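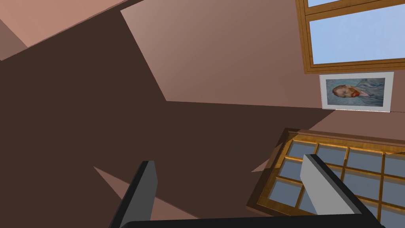

Room render: pink wall, window and picture, with brown shadow to the left.

Section 2: Placing and starting the Dekby dehumidifier

4 min read
28 shares | 10 comments

The leaflet in the box says the Dekby "finds its own balance in any room." We have set up enough of them in the Flurnham apartments to doubt that. It will run in any room. Whether it does much good depends on where you put it and what you leave open. Follow the steps below and treat the leaflet's promises as advertising.

Before you start

You need a wall outlet, a towel, and a separate humidity meter. The Dekby has a meter of its own on the front panel, but it sits close to the air outlet and reads the air the machine has just dried. Ours showed 10 points lower than a plain dial meter across the same room. Go by the dial.

CAUTION: Do not plug the unit into an extension cord or power strip. If the plug feels hot to the touch, switch the unit off at once and have the outlet looked at.

Placing the unit

1. Stand the unit upright in its final spot and leave it switched off for 2 hours. The leaflet says it can be used straight from the box. Maybe so, if it never tipped over in the truck, but you weren't in the truck.

2. Keep 28 centimeters clear on all sides. The leaflet's drawing shows it tucked tight behind an armchair. Ignore the drawing.

3. Check that the floor is level. If the unit rocks, turn the rear feet until it stops. A tilted tank trips the float early, and you will get a "full" light over half a tank of water.

4. Close the windows and outside doors. Leave inside doors open only if you want those rooms dried too, and expect it to take longer.

NOTE: The box claims coverage for a whole apartment. Tshepo Kekana tried that from a hallway in March and the back bedroom never moved on the meter. One closed room at a time is a fairer thing to ask of it.

First run

5. Slide the tank in until it clicks. Push it again. The first click is often false.

6. Plug in and press Power. The fan starts first and the compressor joins in later with a thump, which is normal. Rattling is usually the tank, so go back to step 5.

7. Set the target with the arrow keys. Skip the Auto setting. We could not get a clear answer from Birow, the seller, on what it aims for, and in our rooms it ran all night.

8. Write down the reading on your own meter. Read it again the next morning with the windows still shut. Opening them in between makes the number worthless.

9. Empty the tank when the light comes on. Carry it with both hands and keep the towel under it.

CAUTION: Tank water is not drinking water, whatever you have read online. Don't use it for cooking, pets or humidifiers.

Cleaning the filter

10. Pull the filter out from the back, vacuum it, and rinse it in cool water if it is still gray. Let it dry fully before refitting.

The panel asks for cleaning every 600 hours. It counts hours and has no idea how dusty your home is. If you have a dog or live over the street, look at the filter sooner. The scented filter Steyn sells for this model costs more and, as far as Ilona Csizmadia and I could tell, smells nice for a day.

If the reading does not change

Look for a wet source before you blame the machine: a dripping pipe, laundry on a rack, a dryer vent that has come loose. No dehumidifier fixes a leak. If the walls are damp to the touch, call Unathi Sithole at the Flurnham office, Saturday mornings included, and leave the unit running until someone comes.

Reshma Mkhize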